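From: Kavinda Kumarasinghe
To: kedholm-manipulation list
Date: 12 Sep 2024
Subject: Re: Stem grasps and the hand-held data

Hello everyone, and thank you Kerubo for such a thoughtful note (I read it twice over breakfast, and once more on the train).

Kerubo Khaemba wrote:
> I'm still not sure the policy learned anything about stems. Couldn't it
> just be closing on whatever is lowest in view? The Kiani baseline did
> that for months before we noticed.

It's a fair worry, and I had it too, so we went back and split the evaluation by where the narrow part points at the start. With the stem toward the gripper, the policy trained on hand-held demonstrations got 55 good grasps out of 70 tries. With the stem turned away it got 43 out of 70, which is a real drop, but a policy that only went for the lowest thing would have ended up on the broad body nearly every time, and in the turned-away trials it did that in just 7.

The objects that helped most were the awkward ones, with a wide, smooth body and only a short piece worth holding. The gray scoop shape with the smoky panel is my favorite of the bunch, and the grasp we label as good has both orange pads on the stem, below the body.
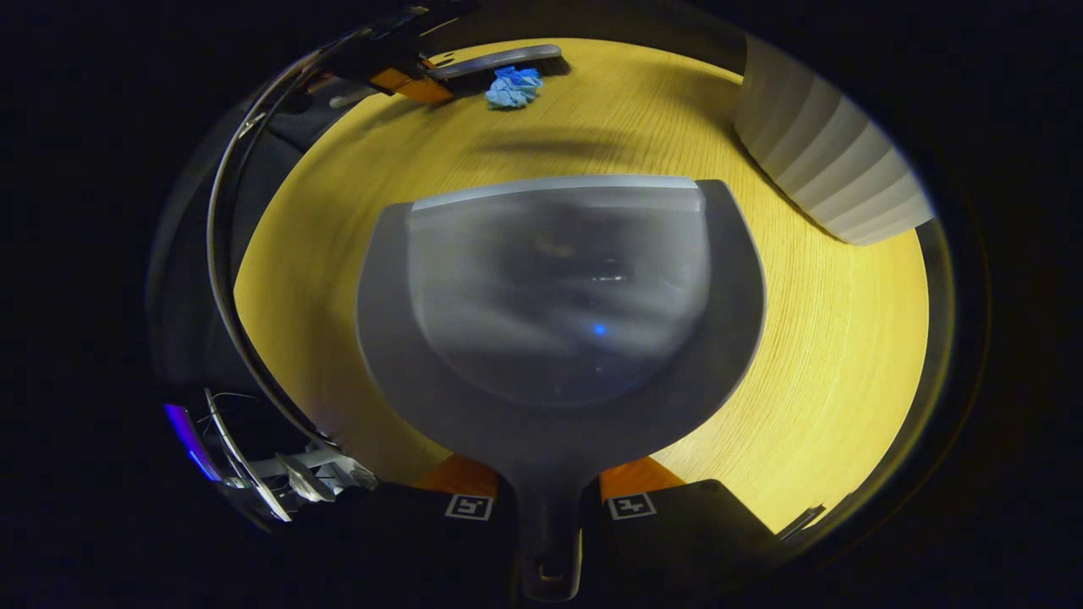
Kerubo again, from later in the thread: I'd want the same split with the finger markers masked out, because the network could be reading gripper width straight off them and hardly looking at the object at all.

Yes, please, let's do that! I have a masking script left over from Hodeo that should need very little work - it paints a flat patch over each marker and leaves the rest of the image alone. The width would still come in as a separate number, so we could drop that too and see which one hurts more. I'd like to have both runs done in October, before we freeze the Grikano release, and if anyone has spare training time I would be ever so grateful for the loan of it.

Warmly,
Kavinda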